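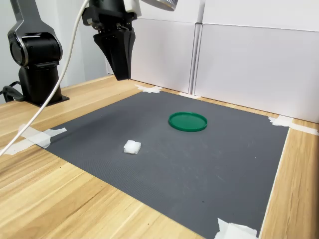 How to Keep a Match Log for a Youth Soccer Team

When my daughter's team moved up to full-size goals, I offered to write down who scored each week so the kids could have a little record at the end of the season. Four years later I have a shelf of notebooks, and parents from other teams email me to ask how I do it. So I've finally typed it all up. It is a very easy job once you have a routine, and I promise you don't need to know much about soccer to start (I certainly didn't!).

What you need

A notebook that fits in a coat pocket, two pencils, and a watch you can read at a glance. I've tried pens and they are fine until the first rainy game. I use a plain spiral notebook from the grocery store, the kind with a stiff back, so there's something to press on when you're standing at the touchline with nowhere to sit.

You can use your phone, and Liviu Voicu, who keeps the log for the Hollenstein under-13s, does exactly that and is very quick with it. I find that by the time I've unlocked the thing and taken my gloves off, the throw-in has been taken and somebody has scored at the other end.

Before the game

Get there fifteen minutes early if you can. Open to a fresh pair of facing pages. On the left page, write the two team names, the field, and the kickoff time, and then list your own players by shirt number. Shirt number first, name second – you'll be looking for numbers all game long, and it's much easier on the eyes if they run straight down the margin.

Ask your coach for the starting lineup and put a small S next to each starter. Then walk over to the other team's coach, say hello, and ask if you could have their numbers too. Most will happily let you copy their sheet. If they'd rather not, leave it at that and just use numbers for the other side.

Check shirts while the kids are warming up. At least twice a season somebody has forgotten theirs and borrowed a spare, and you'll spend the first half giving all the credit to a child who's home with a cold.

Setting up the right-hand page

The right page is for the game itself. Draw a line down the middle, with your team on the left of it and the opponents on the right. Down the outside edge goes the minute. That's all the ruling you need. I used to draw a much fancier grid, with boxes for shots and corners and fouls, and I filled in maybe a third of it.

During the game

Start your watch when the referee blows the whistle, and write down the real clock time as well, in case you bump the button. Then record these things as they happen:

G for a goal, with the scorer's number, and the number of whoever passed to them in brackets
P for a penalty, with a check mark if it went in and an X if it didn't
Y or R for a card
Two numbers with an arrow between them for a substitution
C for a corner, if you feel like it

So "31 G 9 (4)" means number nine scored in the 31st minute from a pass by number four. Write the minute the way newspapers do, counting the one you're in. A goal with 22 minutes and ten seconds on your watch is in the 23rd minute.

After every goal, write the new score and circle it. I can't tell you how many arguments this has settled on the ride home. When it's 5-4 and the little ones are tired, the grown-ups lose track just as fast as they do.

Own goals get a G and an O. In the write-up for our team I just say "an own goal" and leave the child's name out altogether. I'd ask you to do the same for both sides.

Don't worry if you miss something. You'll be chatting, or pouring coffee, or watching somebody's baby brother head for the parking lot. Put a question mark on the line and ask at halftime. Minttu Nurmi, who coached our girls for two seasons at Landale, always knew who had made the pass, and I've found most coaches do. The players know too, though you may get three different answers.

At halftime

Draw a line right across the page and write HT and the score. Fill in your question marks. Ask about any changes the coach is making, because five players swapping at once is the hardest moment of the whole afternoon. Then reset your watch, and remember to add the length of the first half to your minutes from there on. Youth games have different lengths at different ages (ours play halves of 35 minutes now), so the first goal after our break might be marked 36 or 37.

After the game

Write FT and the final score, and then read both numbers aloud to another parent before you leave. Check it with the referee if there's any doubt at all.

Copy the page up the same evening. Mine goes into a simple spreadsheet with one row for each player and one column for each game, with goals, assists and minutes played. It takes me the length of a cup of tea. If I leave it until the next weekend I can't read half of my own arrows.

Keep the notebooks, too. Last March one of the older girls asked how many games she'd played for the club, and it was such a pleasure to sit down with the whole stack and find her very first substitution, in wobbly pencil, in the second half of a game we lost 6-0. She had no memory of it. I remembered the wind!

A few small extras

A zip-top sandwich bag will fit over an open notebook and you can get your hand inside to write. Number the pages before the season starts. And write your phone number inside the front cover – I left one on the bench at an away game once, and it came back to me by mail with a very nice note and two missing assists filled in.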